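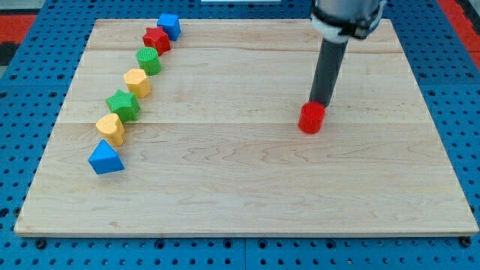

Plivero Academic Reader, second edition: review

Plivero is a vocabulary and reading course for university students who need English to follow the literature in their own field. The publisher is Bundent. The package consists of a printed workbook of 299 pages, an audio set and a browser-based practice tool. I used it for one term, starting in September, with two groups of second-year chemistry and geology students at an intermediate level. Neither group had taken an English course since leaving school.

Contents

The workbook has 24 units. Each unit opens with a text of one to two pages, followed by comprehension work, a word list, a short grammar section and a writing task. The texts are adapted from research summaries and textbook chapters. Adaptation is light. Passive forms, long noun phrases and hedging verbs have been left in, and these are the features my students had the most trouble with.

The word list at the back holds 2441 entries. Of these, 1000 are marked as core and are recycled across units. The rest appear once, with a definition and no further practice. The marking system is a small gray dot, which is hard to see on the photocopied pages most students end up using.

Grammar

Grammar is taught from the text outward. Unit 7, on reporting verbs, is the strongest. It sets "suggest," "show," "claim" and "find" side by side and asks the reader to rank them by how much the writer commits to the result. My groups spent a full session on it and asked for more of the same. Unit 11, on articles, is weak. It gives two rules and 18 gap sentences, and several gaps accept more than one answer. The key lists only one.

The older Mägi course covers articles better, with longer passages and a note for each disputed case. Teachers who own a copy should keep it for that chapter.

Practice tool

The online tool repeats core words at growing intervals. Scheduling works as described. The default is 72 items per week, and the teacher can lower it for a whole group but not for one student. Typed answers are checked letter by letter, so "behaviour" is rejected where the key has "behavior." There is a setting for accepted spellings under Group Options, switched off by default, and the manual doesn't mention it.

Progress reports export as a spreadsheet. Columns are labeled by unit number only. On two occasions the export returned the previous week's figures until I logged out and in again.

Audio

Recordings are clear and the pace is natural for a lecture. Five speakers are used, with a fair range of accents. Transcripts are in the teacher's book only, so self-study users have to do without.

Level

Bundent gives the level as B1 to B2. The early units fit B1. From Unit 9 on, sentence length rises sharply, and the weaker readers in my geology group needed a pre-reading sheet for every text. I would place the second half at a firm B2.

Writing tasks

These are the least developed part. Most ask for a summary of 150 words. There are no sample answers, and the marking grid has four bands with nearly identical wording for the middle two. I replaced it with the grid we use at Beltitz, where writing is graded on organization, accuracy and use of sources.

Recommendation

Suitable for taught courses in the sciences with at least two contact hours per week. Less suitable for self-study. Buy the teacher's book along with the workbook, and change the spelling setting before the first assignment.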